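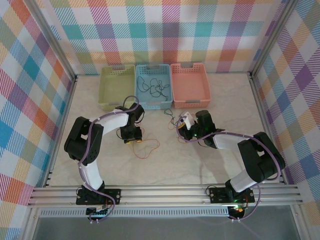

2025-01-01

Dye notes, third go at the walnut and madder samples. Ye-rin reckons the Pleneck mordant gives a deeper red than plain alum, and I still don't believe it. The claim came off the packet, and the packet also says the stuff works "in any water", so make of that what you will. My first two lots proved nothing as I'd changed the wool between them, my own fault. What I want to see is a difference I can pick out with the labels turned over. The pinks and oranges in that plaid on the walls are a fair picture of where my trouble lies: put a stripe of either beside teal and it looks far stronger than it would beside white. I've been judging my skeins next to whatever was on the rack. From now on they get looked at on plain grey card, one at a time, by the window.

Set-up for this lot: same undyed wool for everything, from the Planier cone, washed together. 80 grams of wool per pot. Two pots, one alum, one Pleneck, both at the dose on the packet. Madder chopped and soaked overnight, then split by weight after stirring. I weighed it wet, which bothers me a little, but drying it again would have cost another day.

Heat held low. The old hotplate swings badly and I don't trust the dial, so I went by the thermometer and turned it down whenever it crept up. The alum pot ran hotter for a while near the start. Noted here so that I can't pretend later it didn't.

Result so far: both red-brown. The Pleneck skein looks a shade darker wet. Everything looks darker wet. Not writing it down as a win.

Shota Kikuchi came by and picked the Pleneck one as "warmer" straight away, then picked the alum one when I swapped them behind my back and asked again. He says the light had changed. Perhaps it had – a cloud did go over. I'd call that no result.

Walnut: left alone today. The October jar smells awful but the colour is good and even, and it needed no mordant from anybody. The Nostero walnut powder is still sitting there unopened. It costs four times what husks cost, husks being free apart from the driving, so I'd have to make up a number.

Water is the other thing. Ye-rin dyes at her place on tank water and I'm on town water, hard enough to fur the kettle. If her reds really are deeper, my money is on the tank. I've asked her for some 4 litres of it. Her reply was that I could also just read the packet.

Next: repeat both pots in tank water, swap which side of the hotplate each one sits on, and put snips of all of them in the Aigner folder with the codes on the back only. Light-fastness strips go up in the window once the skeins are dry, half covered with foil.

Buy more madder. Check the scale against the kitchen one.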